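Countertop drawer

A countertop drawer (also called a counter drawer, a drawer box or, in older household books, a bench drawer) is a small freestanding unit, usually of wood, that sits on a kitchen worktop and holds the little things a cook likes to have within reach. It has one, two or occasionally three drawers, and nearly always a flat top, so that the space it takes up on the counter is handed back a few inches higher. It belongs to the same broad family as the bread box, the spice chest and the tea caddy, and in many homes it has quietly taken over the work of all three.

Origins

Small chests of drawers made for the kitchen are an old idea, and it would be a brave writer who tried to name the first one. Spice chests with rows of tiny drawers were kept by families who could afford both the spices and the joiner, and plainer boxes did the same service for string, candle ends, corks and recipes copied onto scraps. The single wide drawer that most people now picture came along with the fitted kitchen. Once cabinets ran wall to wall, there was a long stretch of counter and never quite enough drawer underneath it, and a box that could be set down anywhere, with no screws and no measuring, was a very welcome thing indeed.

The household writer Esi Odoi, whose book The Settled Kitchen gives a whole fond chapter to the subject, calls it "furniture for people who have run out of furniture." She traces her own affection for it to her grandmother's, a pine box with a sticking drawer that had to be thumped on the left side before it would open, and which held rubber bands, birthday candles and a great many keys.

Construction

Most countertop drawers are built from light-colored wood, left plain or given a thin coat of oil or clear varnish. Pine, beech, rubberwood and bamboo are all common. The outer case is a simple box, open at the front, and the drawer slides in it either wood on wood or on a pair of narrow metal runners. Wood on wood is cheaper and pleasanter to look at, but it swells in a steamy kitchen, and owners learn to rub a candle stub along the edges when the weather turns damp.

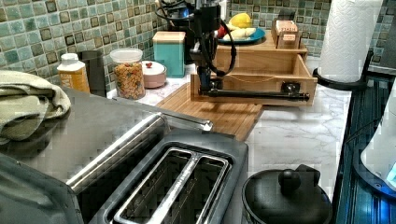 Handles deserve more attention than they usually get, for a freestanding box behaves quite differently from a drawer in a fixed cabinet. A small knob in the middle invites a sharp tug, and a light unit will come skating across the counter after it. A long bar lets the hand pull from wherever it happens to land, and the black bar running across a pale wooden drawer front has become a familiar pairing, smart enough to stand in front of a tiled backsplash and plain enough to go with nearly any tile. Its one weakness is that a pull taken at the far end can twist the drawer in its case, especially if the case is wide and the drawer shallow. Makers deal with this by fitting longer runners, and owners deal with it by laying a strip of rubber matting under the base.

Use of the top

The flat top is half the point of the thing. Fruit is the classic choice, on a plate or in a low bowl, and a box of tea bags often ends up next to it, close to the kettle and easy to see. Heavier items such as stand mixers are better left on the counter itself. Thảo La, a cabinetmaker who has written at length on small kitchen pieces, advises a raised lip only where children or cats are part of the household, and a plain top everywhere else — a lip catches crumbs, and crumbs in a corner are a nuisance forever.

Paper towel holders, utensil crocks and salt jars tend to gather at the sides of the unit. Odoi notes with some amusement that a countertop drawer seems to draw its neighbors toward it over the months, until the whole corner has become a sort of village.

Contents

What goes inside varies from home to home, though a few things turn up again and again: tea, coffee filters, bag clips, matches, measuring spoons, takeout menus and the good scissors. Some owners keep theirs for bread, which works nicely if the drawer is deep and the loaf is eaten within a few days. Others give it over to tablecloths and napkins. Loose dividers of thin wood or card help a great deal, and can be cut at home in 30 minutes with a craft knife and a ruler.

Makers

Countertop drawers are sold by large housewares firms and by any number of small workshops. Among the latter, Tikkanen is known for a low birch unit with finger-jointed corners, and Skurthorpe for a deeper model meant for bread, 37 centimeters wide, which has been sold in much the same form for many years. The Fovach workshop, run by Liên Quách and Đức Văn, makes its boxes to order in batches of five and opens its list every September.

Care

The case should be wiped with a barely damp cloth and dried straight afterward, paying particular attention to the underside, where spilled water likes to creep and sit. Standing the unit on four small felt or rubber feet keeps it clear of puddles. A stained top can be sanded lightly with 400 grit paper and oiled again, and most stains from tea or berries will lift this way. Drawers used for food ought to be emptied and aired now and then, left fully open for an afternoon, and handle screws tightened whenever the bar begins to rattle.

See also: Bread box; Spice chest; Tea caddy; Worktop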